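3. Sorting, Folding and the Household Calendar

3.1 How the diaries were kept

When we first sat down with the Kalura diaries, we expected to learn mostly about washing. The households had been asked to write a line or two whenever anybody in the home dealt with clothes in any way, from picking a sock up off the stairs to mending a cuff, and we had supposed that the machine would be at the center of it all. Washing does appear, of course, but it takes up very little room on the page. What people wrote about, at length and often with real feeling, was everything that came afterward – the carrying, the heaping, the folding, and the long wait between the end of the cycle and the drawer.

Diaries were kept for 30 days in April, in 7 apartment buildings in the Sundetti district. We chose that month on purpose, as the weather there turns quickly and families are often using their winter and summer clothes side by side. The entries were then typed up and read through twice by members of the team, who marked every mention of a place, a garment or a person. By the end we had a little over 3000 marked passages to work with, and we are very grateful to the families for their patience with our many follow-up calls.

3.2 The waiting pile

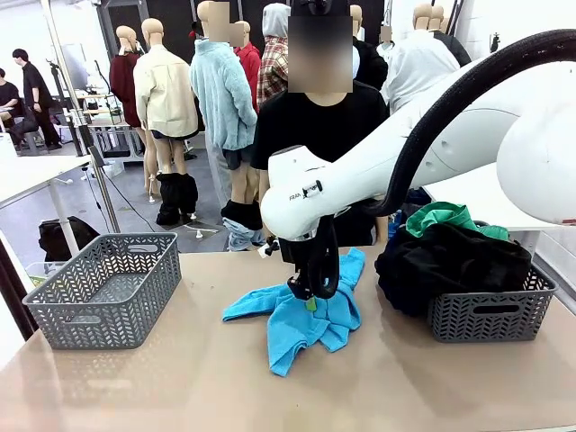

Figure 4. A crumpled T-shirt on a tabletop.

Folding is put off far more often than washing is, and the diaries give us a good idea of why. A load of wash has a clear beginning, and once it is started it more or less looks after itself, while folding asks for a person's hands and a flat place to work. Many of our writers seemed to judge the size of the job by its first garment. A shirt like the turquoise-blue one in Figure 4, with its sleeves and hem bunched up in folds, has to be spread and smoothed before the folding proper can even begin, and it was this smoothing, much more than the fold itself, that people described as tiresome. One mother wrote that she could fold a flat shirt in her sleep but that finding the shoulders of a crumpled one "takes the will out of me." Towels were spoken of quite fondly by comparison, and several writers admitted to folding all the towels first and then quietly leaving the room.

We came to call the clothes left behind the waiting pile. It is a humble thing, but it has its own manners. In most homes everyone was allowed to take from it and only one or two people were expected to shrink it. Teenagers dressed from it for days at a stretch. In some homes the pile moved from a bed to a chair each night and back again each morning, and writers who did this moving tended to record it as a chore in its own right, even though not one garment had been put away. Earlier time-use work in the Lasarine suburbs left this kind of handling out, and we think a good deal of household effort may have slipped through the net as a result.

3.3 Who folds, and where

The kitchen table turned out to be the favorite place for folding, well ahead of the bed. This surprised us at first. When we called back to ask, people told us that the table kept them near the stove, the radio and the rest of the family, and that a pile on the table simply had to be dealt with before supper. A bed, they said, could be slept around. In homes where the table was used, children were also more likely to be drawn into the work, usually by being handed the socks.

Baskets did a surprising amount of sorting on their own account. Where a home had only one, it carried both dirty and clean clothes, and the diaries from these homes contain a fair number of arguments about which was which. Where there were several, each one slowly came to stand for a person or a room, and an empty basket was read as a sort of message. A few parents used this quite openly – they would set a child's basket down on the table and say nothing more about it.

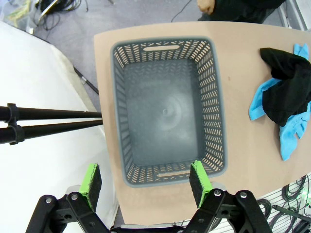

Figure 5. A gray plastic laundry basket on a table.

3.4 Limits of the diaries

We should say plainly that people who agree to write about laundry for a month may care about it more than their neighbors do. A number of writers also told us that keeping the diary changed their habits, at least for the first week, after which the piles crept back. The second round, planned with families in Nakajima, will begin with a shorter form and a longer settling-in period, and the first week's entries will be set aside.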